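Six Years of Washing Up: A Talk With the Cook of Lutach

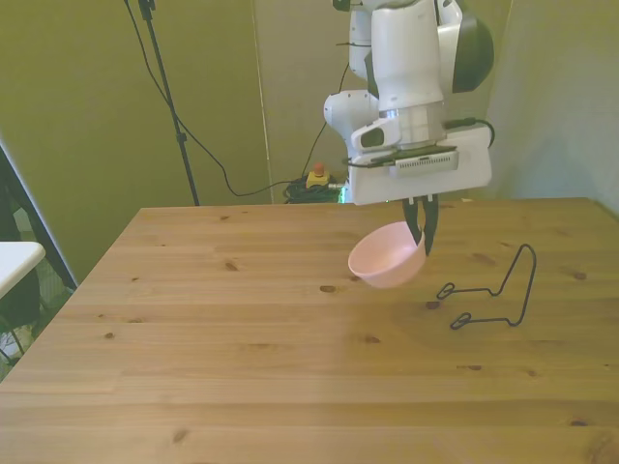

A pink plastic bowl over a wooden table.

The soup kitchen Lutach serves lunch in Salinas every working day, and its cook has been with it for six years. We met at the back door in December, when the last guests were leaving.

I asked her first about the dishes, because our readers write to us about them often. "People think that the cooking is the hard part," she told me. "For me it is the washing. We give 100 lunches, and after every lunch there is a bowl, a spoon and a cup."

In her first year the kitchen used heavy plates from a closed hotel. They broke often, and she cut her hand two times. Now she prefers plastic. "It is light, and children can carry it. But you must not scrub it with a metal sponge. The scratches keep the smell of onion."

She soaks everything before washing, also on the days when she is in a hurry. Tomato soup she does not leave in plastic overnight.

About money she speaks less gladly. The rent is now 509 dollars a month, and the stove is old. "I would like a second sink," she said. Then she looked at the clock and went to put the beans in water for the next day.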